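## 4. Setting up the plug-in timer

The Deton timer is sold as a money saver. Treat that claim with some care. A timer only saves money if the heater it controls would otherwise have been left on, and plenty of people already switch theirs off at the wall.

1. Check the rating plate on your heater. If the figure is higher than the one printed on the back of the timer, stop. No setting will make the two safe together.
2. Plug the timer in by itself and leave it for 3 hours. The battery inside arrives flat, whatever the box says.
3. Press and hold CLOCK, then set the day and the time.
4. Press PROG once. Enter an "on" time, then an "off" time.
5. Plug in the heater and turn its own switch to ON.

**Note:** The Trandon leaflet packed with older units tells you to press RESET first. This wipes the clock and does nothing useful.

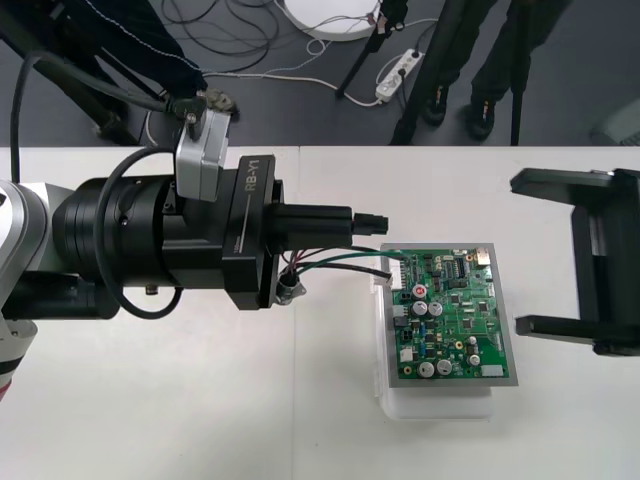 *Cable looped beside the arm, white worktop.*

### 4.1 The "eco" setting

Eco mode shortens each heating period by five minutes. We tried it for the whole of June with a 700 W panel heater in the Nastham office and could not find the difference on the bill. Use it if you like.

**Caution:** Never run the timer from an extension reel that is still wound up. Never cover the heater, even when the timer shows OFF.

### 4.2 Random mode

Random mode is meant to make an empty house look lived in. It shifts each switching time by up to 79 minutes. Whether a burglar studies your lamp closely enough to notice is another matter.

1. Press RND until the small clock sign flashes.
2. Check that no heater is plugged in. Random mode is for lamps only.
3. Press RND again to cancel. 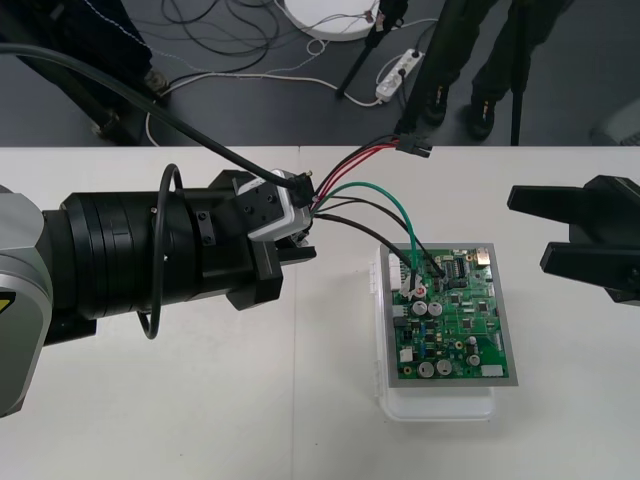 Gervasio Daza disagrees with us about random mode and wants it said that his hall lamp came on at a different time every evening for a fortnight, which was all he had asked of it. He also points out that the Hegyi model loses the setting after a power cut, and he is right. Check it when you get home.

### 4.3 If the clock runs fast

Set it again on the first day of the month. We know of no lasting cure.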